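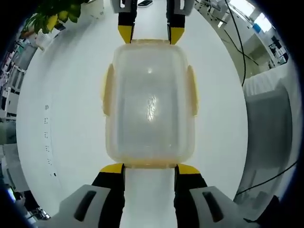 左右に留め具のついた保存容器。白いテーブルの上で。

ふた付き容器のこと

2023年1月24日

年末に終わらなかった台所の片付けを、年が明けてから少しずつ続けています。残っていたのは流しの下の引き出しで、保存容器がまとめて入っているところです。本体とふたを別々に重ねてしまっているのですが、重ね方がだんだん雑になって、下のほうは何が入っているのか自分でもよくわからなくなっていました。

先週、引き出しの中身を全部床に出しました。かかった時間は53分。思ったより長かったです。ほとんどは、ふたと本体を合わせる作業でした。同じような大きさに見えても、角の丸みが少し違うとはまりません。はまったように見えて、反対側が浮いてくるものもあります。ふたを持ったまま合う本体を探して、途中からは大きいものだけ先に済ませ、小さいものは後回しにしました。

相手の見つからないふたは、迷いましたが捨てました。本体だけになったものは残しました。じゃがいもの皮をむくときの受け皿や、買ってきたねじや輪ゴムの一時置き場に使えます。ふたがなくても容器は容器です。

うちの容器は大きく分けると二種類あります。ふたを上から押してはめるだけのものと、左右に留め具があってパチンと留めるものです。前者はKimcombeというメーカーのもので、一人暮らしを始めたころから使っているので、もう7年になります。後者は近所のDilskaという雑貨屋で、必要になるたびに買い足してきました。一番小さいのが262円でした。いまも同じ値段かどうかは見ていません。

押してはめるほうは軽くて、洗うのも楽です。溝が浅いのでスポンジがそのまま入ります。ただ、汁のあるものを持ち歩くには向きません。以前、かばんの中で大根の煮物の汁がもれて、手帳のうしろのほうが波打ってしまいました。それからは、汁気のあるおかずを外に持っていくときは留め具のあるほうと決めています。

留め具のあるほうの難点は洗いにくさです。留め具の付け根に水がたまります。水切りかごに伏せておいても、夜に洗って朝さわるとまだ濡れています。以前は布巾で拭いていましたが、いまはふたを立てて、留め具を開いた状態で置くようにしました。完全ではないものの、前よりは早く乾きます。

色も気になるところです。カレーやミートソースを入れた容器は、うっすら黄色くなります。最初はがっかりして漂白したり、天気のいい日にベランダに出したりしていました。少し薄くなったような気もしますが、また入れれば同じことなので、黄色くなったものはカレー用と決めて使い続けることにしました。もともと黄色みのある容器なら、たぶんそこまで気にならないのだと思います。次に買うならそういう色にするかもしれません。

においのほうは色よりやっかいです。キムチを入れた容器に次の週りんごを入れて、りんごを食べるのをやめたことがあります。重曹を溶かしたぬるま湯にひと晩つけたらだいぶましになりましたが、ふたのほうには残りました。いまキムチは買ってきたときの入れ物のまま冷蔵庫に入れています。

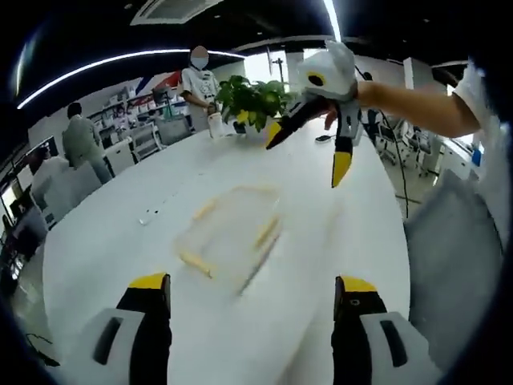
引き出しに戻すときに決めたこと

全部をもとの引き出しに戻すとまた同じことになるので、入れ方を変えました。

まず、ふたを本体の下に敷くのをやめました。これまでは平たいふたを底に並べて、その上に本体を重ねていたのですが、ふたを取るのに本体を全部どかすことになります。今回はふたを立てて、引き出しの手前側に本のように並べました。仕切りには、Tekskaのブックエンドを使っています。書類用に買って、机の上で余っていたものです。底がすべるので、引き出し用の薄いシートを切って下に敷きました。

次に、本体は形ごとに重ねました。大きさではなく形です。長方形のものは長方形、丸いものは丸いもの。大きさで分けると、丸い容器の中に四角い容器が斜めに入って、上に積んだものがぐらつきます。形で分けたら高さもそろいました。

よく使うものは引き出しに戻さず、電子レンジの横のかごに出しておくことにしました。私の場合は、ごはんを一膳ぶん冷凍する小さいものと、残りのみそ汁を入れるものです。ここに入れるのは毎日のように使うものだけ、と決めたはずが、三日目にはもう空き瓶が入っていました。瓶はあとで棚に移しました。

それから、深いものと浅いものをどうするかは、まだ決めきれていません。浅い容器は冷蔵庫の中で場所をとらないし、冷凍したときに解凍も早いのですが、重ねると意外に場所をとります。深いほうは本体どうしが入れ子になるので、しまうときは深いほうが優秀です。使うときとしまうときで都合が逆なので、いまのところ半々で残してあります。

乾物の移しかえもついでにやりました。パスタ、片栗粉、かつおぶし、煮干し。袋のまま輪ゴムで留めて立てていたものを、できるだけ容器に移しました。パスタは長いものが入らず、結局袋のままです。パスタ用の細長い容器は以前Pachecoのカタログで見て気になっていましたが、買うと今度は置き場所に困るので見送りました。片栗粉は移すときにかなりこぼしました。袋の口を先に細く切っておけばよかったと思います。

賞味期限は、袋のその部分を切り取って容器の中に入れました。前はマスキングテープに書いて貼っていましたが、洗うたびにはがすのを忘れて、端がふやけて残ります。中に入れておけば、中身がなくなったときに一緒に捨てられます。ただ、粉ものは紙が粉の中にもぐってしまうので、これだけはテープにしました。ふたに貼るとふたが入れ替わったときにわからなくなるため、本体の横に貼っています。

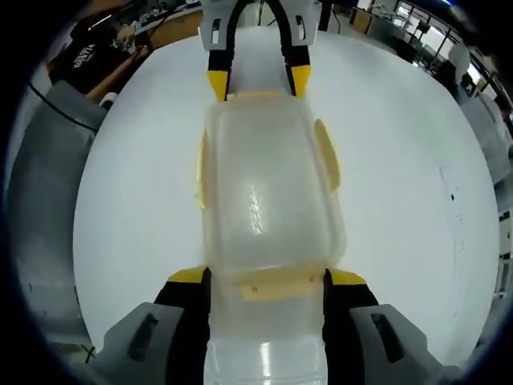

容器を選ぶときに私がいちばん失敗してきたのは、幅です。売り場で底の大きさだけを見て、棚に入ると思って買ってしまいます。でも家の吊り戸棚は奥行きがあって幅がなく、横に並べようとすると、あと少しのところで入りません。原因はたいてい本体の外側に出ている部分でした。上の写真の容器も、縦長に置いたときに左右に出っぱりがあり、右のほうが大きく出ています。こういう形のものを並べるときは、本体の幅ではなく、出っぱりの先から先までを測らないといけません。ふちにも厚みがあるので、そこも入れて測ります。私はそれを忘れて買った容器が戸棚に入らず、しばらく冷蔵庫の上に置いていました。

今回は先に戸棚の内側を測って、その数字を携帯のメモに入れておきました。奥行き、幅、高さ。棚板が動かせる場所は、動かしたあとの高さも書きました。店で思い出せないのはたいてい高さなので、これは早くやっておけばよかったです。

半透明の容器にするか、中の見えないものにするかも少し考えました。見た目は中の見えないほうがすっきりします。ただ、うちには同じ白い粉が何種類もあり、以前、砂糖と塩をそれぞれ白い容器に入れて、卵焼きに塩を山ほど入れたことがあります。それ以来、粉は中の見えるものに入れています。砂糖と塩は見えても似ていますが、砂糖は固まるのでなんとなくわかります。

戻し終わった引き出しは、まだ少し余裕があります。この余裕が怖いところで、空いていると何か入れたくなります。前回片付けたのは10月で、そのときも空いた場所にもらいものの弁当箱を入れて、そこから崩れました。今回は手前の端を空けたままにしてあります。洗いたてで完全に乾いていないものを、とりあえず置く場所として使うつもりです。

片付けてから2回、作り置きをしました。ひじきの煮物と、切り干し大根。どちらも小さい容器に分けました。ふたを探さずに済むだけで、夕方の台所がだいぶ楽です。ひじきは少し甘くしすぎました。

次は冷凍庫をやります。底のほうに、何かわからない白い包みがあるのは前から知っています。たぶん油揚げか鶏肉です。開けたらまた書きます。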